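Two-arm bench keeper wanted | Westerberg workshop | Open positions

We're looking for someone patient and handy to look after one of our two-arm benches, and we would love to hear from you even if you have never had the word "robot" on your résumé. Our last two hires came from a bicycle shop and a dental lab, and both of them took to it quickly!

A little about us first. Vulladora is a small outfit, 41 people at last count, and most of us work in the Westerberg building. The bench you'd be taking on is called Lorketti (the name came with the room and it stuck). It has two arms mounted along the same edge of a wooden table, and it spends its days picking up and handling the kinds of small things people keep on a desk or in a drawer.

Most of the job is setup. Before a session you check that the base plates are tight, bring both arms to their home position, open and close the grippers a few times and listen. Then you lay out the objects from the session sheet and walk through a slow pass of the first pick with your hand near the stop button.

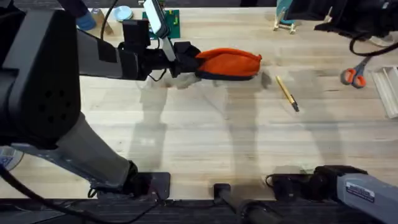
The rest is care and repair, and we should be upfront that cables take up more of it than newcomers expect. A cable that hangs a little too short at the elbow will behave for weeks and then start dropping the connection whenever the arm reaches up and back, so we ask you to look at every loop and tie on a regular schedule and write down what you find. You'll also swap gripper fingers when they wear, recalibrate after any bump, and do the full service every 2000 running hours — joint screws, connectors, the lot. Joyce Mussa, who kept Lorketti running until she moved over to our new Wokness cell in August, will sit with you for the first 7 weeks.

What we hope you'll bring:
Steady hands and decent eyesight, glasses very much included
Comfort with hex keys, a multimeter and basic soldering
The habit of writing things down so the next person can follow
Some command line experience, or the willingness to learn it from us

The position is full time, days only, with paid training and a tool allowance. There's some standing and leaning over the bench, and we're glad to adjust the table height or the schedule if that would help you.

To apply, send a résumé and a few lines about something you fixed and how you went about it to Roald Kvam at the Westerberg office, by 13th November please. He reads every letter himself and will call you to arrange a visit, so do include a phone number and a good time to reach you.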